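Clistano Compares Two Grippers in Simulation

JOLLOTSTEAD, 5 December 2019 -- Automation firm Clistano has finished the first round of a simulated comparison between two parallel grippers, the Marras and the Vinberg, the company said.

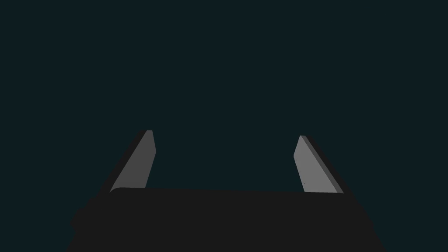
The round covered 298 trial runs, all done in software before any hardware is ordered. Clistano began the work in September with the wrist camera views, checking how much of the workspace each gripper body blocks. With the jaws open, the two gray fingers leave a wide gap between them, while the dark body takes up much of the lower part of the view.

Later runs added objects and a textured surface -- a harder test for the vision software.
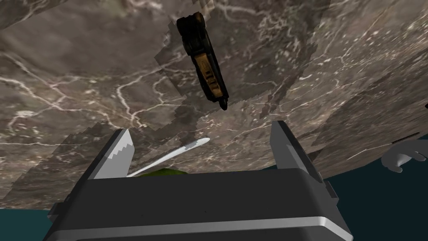 Each gripper was tried with the same controller settings. Clistano said 73 runs will be repeated at a slower closing speed, and results will follow once those are done.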